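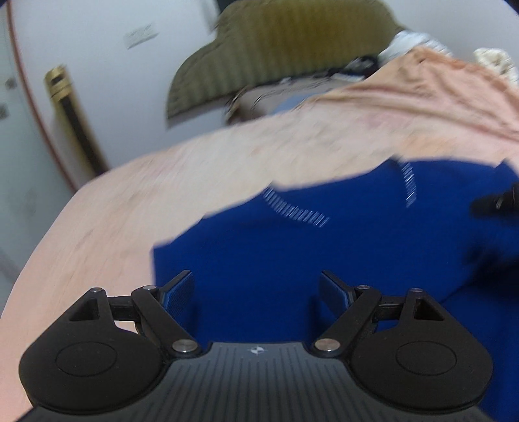

*Photo: Siwan Probert*

**Ticket: monitor hum and dropouts, Skenbridge Folk Club**
Opened by: Nabila Belkadi
Assigned to: Moataz Bensaid
Status: open, pending next gig

**Nabila, Monday, 9:40 am**
Same hum as at the May dance. It starts when the fiddle pickup is plugged in and gets louder when the house lights are dimmed. The left monitor also cut out twice during the second set, once in the middle of a waltz. Siham played the rest by ear and says she could hear the accordion and nothing else. The hall seats up to 200 and the back rows could hear the buzz between songs. Can we please get this sorted before the harvest supper?

**Moataz, 11:15 am**
Which DI box was on the fiddle? And was the mixer on the stage outlet or the one by the kitchen?

**Nabila, 11:32 am**
The Fima box. Mixer on the stage outlet, monitors by the kitchen. It's how Chaimae has always set it up.

**Moataz, 12:05 pm**
Then you probably have a ground loop, and the dimmer is adding to it. Before anyone buys anything:

1. Run the mixer and both monitors from the stage outlet.
2. Flip the ground lift on the DI.
3. Swap the left and right monitor cables at the mixer end.

Do not tape over the ground pin on the power plug. I know somebody did that last year.

**Siham, 4:50 pm**
The guy at Benjelloun told me it's the pickup and wants to sell me a new one. Same guy who said the new strings would fix it. I'm not convinced. My pickup is quiet at home through the little practice amp.

**Moataz, 5:10 pm**
Neither am I. Keep your money for now.

**Chaimae, 8:25 pm**
Went in tonight and tried the list.

- Everything on the stage outlet: hum down a lot, still there with the lights at half.
- Ground lift on: hum gone as far as I can tell. I was alone in the hall with no band, so take that for what it's worth.
- Cables swapped: left monitor played fine for 20 minutes, then the right one cut out. The fault moved with the cable.

**Moataz, 8:41 pm**
So it's the cable. Cut the plug off and put a new one on, or bin it. Is that one of the Steletis ones with the lifetime guarantee?

**Chaimae, 8:44 pm**
Yes. The guarantee needs the receipt.

**Moataz, 8:46 pm**
Of course it does. Bin it. I have 2 spares in the van and will drop them off.

**Nabila, 9:02 pm**
Great, so can I close this?

**Moataz, 9:10 pm**
No. We closed it in May too, after a sound check that was perfectly quiet. I want a full set with the fiddle, the accordion and the lights down - then close it. Siham, please bring the practice amp as a backup.

**Siham, 9:18 pm**
Will do. I'm bringing the old strings as well.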